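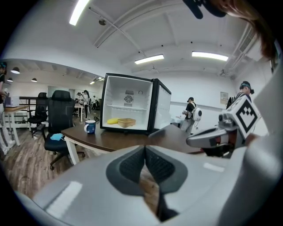
*Mini-réfrigérateur de bureau, porte ouverte.*

**Espaces de pause : la Maison des associations de Mostyn adopte un nouveau règlement**

Le conseil d'administration de la Maison des associations de Mostyn a adopté, le 14 décembre 2024, un règlement relatif à l'usage des espaces de pause et à la conservation des denrées dans les locaux partagés. Le texte entrera en vigueur au mois de mars. Il s'applique à l'ensemble des structures hébergées, y compris celles qui n'occupent un bureau qu'à temps partiel.

Jusqu'à présent, chaque étage suivait ses propres usages. Le règlement fixe désormais une règle commune : toute denrée entreposée dans un appareil collectif doit porter le nom de la structure et la date de dépôt. Passé un délai de 3 jours, les produits non identifiés seront retirés par le service intérieur. Les boissons fermées et les condiments ne sont pas concernés par ce délai.

« Les occupants demandaient une règle écrite, la même pour tous les étages », a indiqué Oona Pitkänen, directrice de l'établissement, à l'issue de la séance. La version définitive reprend plusieurs amendements déposés par les structures du deuxième étage, notamment sur l'affichage des consignes et sur les horaires de nettoyage.

Les appareils individuels restent autorisés dans les bureaux, sous réserve d'une déclaration préalable auprès de l'accueil. Leur entretien incombe à la structure déclarante, qui devra les vider et les débrancher avant toute fermeture prolongée du bâtiment.
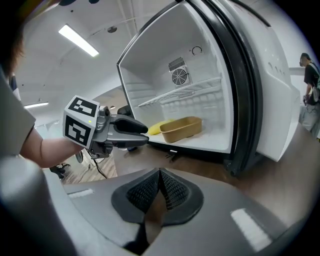
Bulletin d'information — n° 575 — page 3

Le conseil a par ailleurs voté une enveloppe de 942 euros pour le remplacement des joints et des étagères des appareils collectifs. La fourniture des pièces a été confiée à la société Vurkel. Une seconde enveloppe, d'un montant de 600 euros, financera l'achat d'étiquettes et de bacs de rangement, qui seront remis aux structures avec le texte du règlement.

Beca Lloyd, responsable des services intérieurs, présentera les nouvelles dispositions lors d'une réunion d'information ouverte à tous les occupants, salle Skarno. Les structures qui ne pourraient y être représentées sont invitées à transmettre leurs questions par écrit — les réponses seront jointes au compte rendu.

Le règlement complet peut être consulté à l'accueil. Les déclarations d'appareils individuels y sont reçues dès à présent, au moyen du formulaire prévu à cet effet, signé par le responsable de la structure.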